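Section 4. Preparing and Maintaining the Sinero Sorting Bin

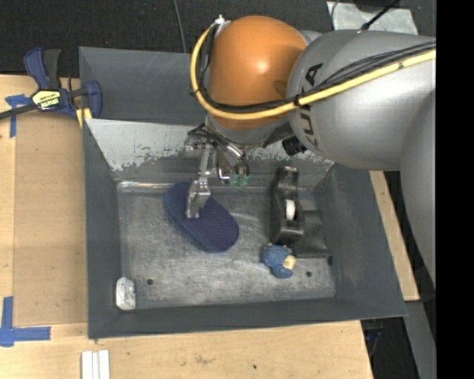
4.1 Before Each Use

1. Confirm that the bin rests flat on the tabletop and does not rock when pressed at each corner.

2. Remove all parts, packaging and loose hardware. The floor of the bin must be bare before inspection begins.

3. Examine the floor under good light. Fine scratches, smudges and swirl marks are normal signs of service and do not require repair. A scratch that catches a fingernail shall be recorded on the Inix inspection sheet.

4. Check that the holes in the floor are open. Do not plug or tape over them.

5. Examine the sloping inner panel, paying particular attention to its lower edge. Chipped paint and scrape marks are common at this location. Rub the edge lightly with a folded cloth. If threads catch, proceed to 4.3.

CAUTION: Sheet-metal edges may be sharp. Wear cut-resistant gloves whenever hands are placed inside the bin.

4.2 Cleaning

1. Brush loose debris away from the seam between the sloping panel and the floor. Do not push debris into the seam.

2. Wipe the walls from top to bottom with a damp cloth and mild detergent. The water temperature shall not exceed 32 degrees Celsius.

3. Wipe the floor last. Dry all surfaces with a clean cloth, including the area near each hole.

4. Allow the bin to stand for 80 minutes before parts are returned to it.

NOTE: Abrasive pads and solvent cleaners remove paint and shall not be used on any surface of the bin.

4.3 Treating Worn Edges

1. Remove flaking paint with a plastic scraper. Hold the scraper nearly flat against the panel.

2. Smooth the exposed edge by hand with 222-series finishing film, supplied in the Bestach care kit. Power sanders are not permitted.

3. Collect all dust with a damp cloth.

4. Apply one thin coat of Haddad touch-up paint. A difference in shade between old and new paint is acceptable.

5. Keep the bin out of service until the paint is hard to the touch.

4.4 Inspection Interval

A full inspection is required after every 2000 loading cycles, and in December of each year regardless of use. Completed sheets shall be kept with the bin's service record. For replacement of a bent wall or panel, refer to Section 7.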